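Chapter 7
Laundry and Shelf Stock Under One Roof

In this chapter you will learn to:
describe the parts of a front-loading machine that a customer handles
carry out an opening check on a machine and record it
group packaged goods on wall shelving by type, weight and colour
plan the floor so that people carrying washing and people carrying shopping can pass one another

Key terms: bezel, door gasket, drum, facing, sightline, opening check, dead shelf

7.1 Two trades in one room

Many suburban shops now earn their living from more than one service. A laundry customer has time to fill while a load runs, and a wall of packaged goods gives that customer something to do with it. The arrangement is an old one. Country stores sold soap next to the copper and the mangle, and the first coin laundries often had a drinks fridge by the door.

Running the two side by side takes some care. Washing brings water, lint and heat into the room. Packaged food and boxed goods want a dry, clean shelf. Staff trained on one side of the business may know little about the other, and equipment checks get missed when the counter is busy. The running case in this chapter is Grirkwood, a small laundry and convenience shop that opens at seven every morning, Sunday included. Its owners bought the shelving secondhand from Costache and fitted the machines a year later, so the laundry had to be planned around the shelves.

We begin with the machine.

7.2 The front of a front-loader

A customer who walks up to a front-loader deals with a small part of it. There is the control area, the door, the opening and whatever is printed around the opening. Everything else belongs to the service technician. It follows that most complaints about a machine are complaints about its front, and that most of them can be prevented by a person with a cloth and a few minutes.

The raised ring around the opening is the bezel. It takes knocks from baskets and zips, and it is where labels are usually fixed. Read these labels before the machine goes into use and copy the details into the equipment register, as print that gets handled every day soon wears. Inside the bezel sits the door gasket, a ridged rubber seal. Coins, hairpins and lint collect in the folds, mostly at the bottom. Behind the gasket is the drum.

The top of the machine deserves a line of its own in the register. Flat surfaces at waist height collect things: packaging, odd socks, loose leads. Clear the top at every check and wipe it down.
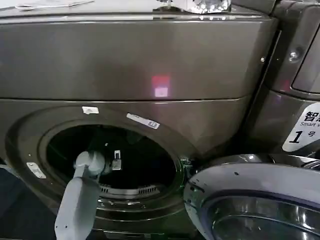

Dennis Inskip disagrees with the order in which most checklists are written. Start at the gasket, he argues, and leave the controls until last; a fault on the panel will announce itself, but a hairpin in the rubber will sit there until it goes through somebody's good shirt.

His order has been adopted for the opening check below.

Opening check, front-loading machine
1. Run a dry cloth around the folds of the gasket, bottom first.
2. Look into the drum with a torch. Remove anything left behind and put it in lost property.
3. Feel around the bezel for chips or sharp edges.
4. Confirm that the labels can still be read.
5. Clear and wipe the top.
6. Close the door and listen for the catch.
7. Check the controls.
8. Initial the register.

Grirkwood keeps its register in a hardcover book on a hook. Dromidach, a larger laundry in the same district, uses a spreadsheet. Either will do, provided it is filled in at the machine and not from memory after lunch.

7.3 Reading a wall of shelves

Stand at the entrance of any shop and look along the wall. At that distance you can't read a brand name or a price. You see bands of colour. An orange band, a red one, a stretch of pale blue: these tell the customer where one kind of product stops and the next begins, and regulars learn to steer by them. Signs high on the wall do similar work from further off, which is why the lettering is large and the background plain.

Colour is only the first rule. Weight is the second. Heavy stock on a top shelf is a hazard to the person filling it as well as to the person reaching for it, so bottles and tins are normally kept low and light boxes carried higher. Where a shop departs from this, a step stool should be kept nearby.

The third rule concerns sightlines. Anything draped or hung in front of a shelf hides the stock behind it, and goods that can't be seen don't sell. A shelf that is regularly blocked is called a dead shelf. In a shared room the usual culprit is textiles, for the plain reason that people doing laundry put cloth down wherever there is an edge to take it. 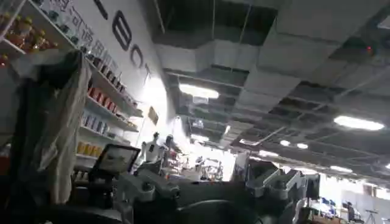
Give them somewhere else to put it, says Rezaul Wanigasekara. A rail costs less than one blocked shelf loses in a month — and a sign asking customers to keep the shelves clear will itself end up covered by a towel.

At Grirkwood the owners fixed a folding rail beside the machines and set the nearest shelf back by 500 millimetres. They also began walking the wall every 30 minutes to straighten the facings, the front row of each product as the customer sees it.

Before you read on

Visit a shop that offers a service as well as goods. Sketch the floor and mark the path a customer takes from the door to the service and back. Note any shelf that can't be seen from that path. Keep the sketch, as you will need it for the floor plan in section 7.4 and again for the costing exercise on page 334.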